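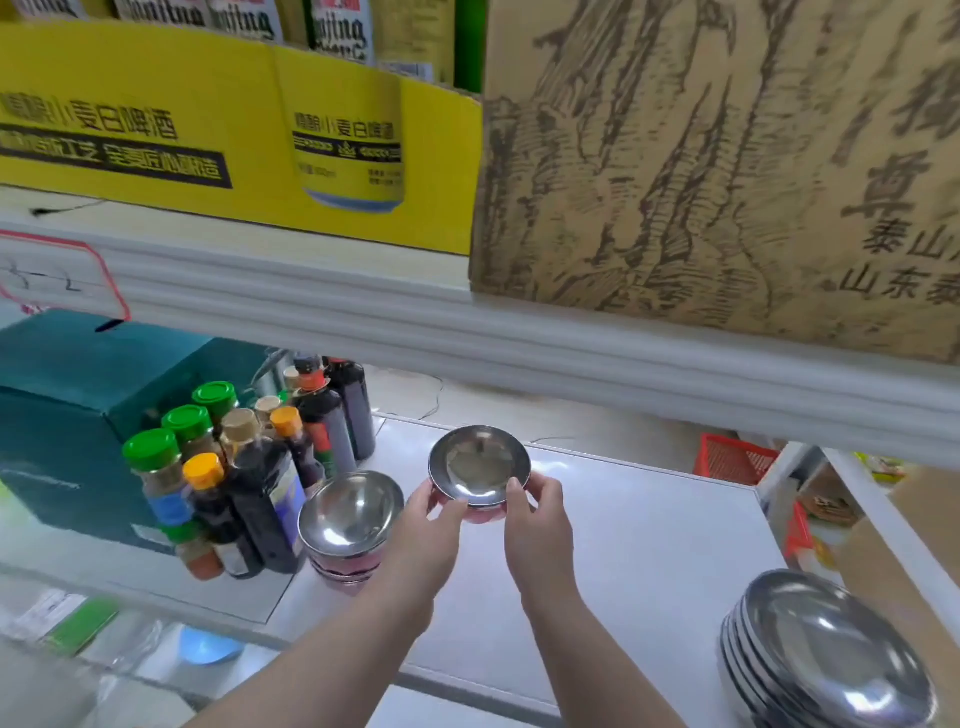
货架前端起的一只不锈钢碗,内壁光亮,外壁为红粉色,左侧叠放着同款碗。

首页 专题 街区 器物 往期 订阅

生活 > 器物 > 社区零售

一只钢碗与一家杂货店的货架

2020年1月22日 撰文:西格妮·厄斯特高(Signe Østergaard)

社区杂货店的经营范围,历来难以用一个门类概括。调味品、酒水、餐具、塑料筐以及各式袋装食品,往往共处一室,彼此相隔不过一臂之距。本刊“器物”栏目本期所关注的,是这类店铺中最为寻常的一种商品:不锈钢碗。

不锈钢餐具进入普通家庭的时间并不算短。其质轻,不易破碎,可以层层相叠,对货架面积有限的小店而言尤为适宜。外壁着色的品种近年渐多,红、粉、蓝、绿均有销售。内壁则大多保留金属本色,经抛光后光可鉴人。顾客选购时,通常先将碗拿起,看内壁有无划痕,再以指腹沿碗口抚过一周,确认卷边是否平整。

普里科斯顿(Prirkoston)日用品商行长期为街区小店供应餐具。据该商行采购主管尼·达尔科(Nii Darko)介绍,2019年全年,商行共售出小号彩壁钢碗2,892只,同期浅口钢盘为1,372只。碗的销量约为盘的两倍,与门店反映的情况大体相符。达尔科认为,小碗用途较广,盛汤、拌料、分装零食皆可,家庭添置时往往一次购入数只;钢盘多用于蒸菜和盛放切好的食材,更换周期较长。

关于碗与调味品同架陈列的做法,业内看法不一。一种意见主张餐具应当单独设区,与食品保持距离,以便分类盘点。另一种意见则认为,酱油、香料与碗盘同属厨房所用,置于一处,顾客选完佐料,转手即可取碗。负责门店陈列培训的奥赫马·阿格贝科(Ohemaa Agbeko)倾向于后者。她在去年11月的一次内部讲座中提出,小店陈列应以烹饪的先后次序为参照,不必照搬大型超市的分区图。

照片中的货架即属此种布置。钢碗旁边是成组的瓶罐:绿盖的香料瓶、橙盖的小瓶,后方立着贴红色标签的深色酱油瓶。上层搁着一只黄色啤酒箱,箱面印有“精酿小麦白啤酒”字样;右侧的棕色大纸箱绘有水墨风格的山景,可辨“泰山”二字。层板前沿挂着带红边的价签夹,上有手写的标记。

手写价签在连锁门店中已较为少见,在街区店铺则仍属通行。其优点在于改动便捷,缺点是字迹容易磨损。阿格贝科建议店主每月核对一次,凡数字模糊者一律重写,并将价签夹对准所标商品的中线。餐具一类因叠放较高,价签宜置于层板前沿,不宜直接贴在碗壁,以免残留胶痕。

叠放本身亦有讲究。同款碗相叠,口径一致,重心稳定,每摞以14只为限较为妥当;再高则取用时容易带倒邻近瓶罐。浅盘可靠近层板前缘摆放,但盘沿不应超出层板。若两碗相嵌过紧,可在碗间垫一层薄纸,切勿以硬物撬开,否则外壁着色层易受损伤。

至于购回之后的养护,从事餐具质检工作十七年的西奥菲勒斯·博阿滕(Theophilus Boateng)提出如下建议:首次使用前,以温水加少量中性洗涤剂清洗,用软布擦干;日常清洁避免使用钢丝球,尤其不可擦拭着色外壁;盛放过酱油、醋等调味品后,应及时冲洗,不宜过夜。外壁有颜色的碗,在未确认产品说明之前,不应直接置于明火之上。内壁若出现白色水垢,可用稀释的白醋浸泡片刻,再以清水漂净。

博阿滕同时提醒,选购时应留意碗底或包装上的材质标识。标识不清者,可向店主索要进货凭据。

本栏目下期将刊载德拉利·阿杰伊(Delali Adjei)关于竹制蒸笼的文章。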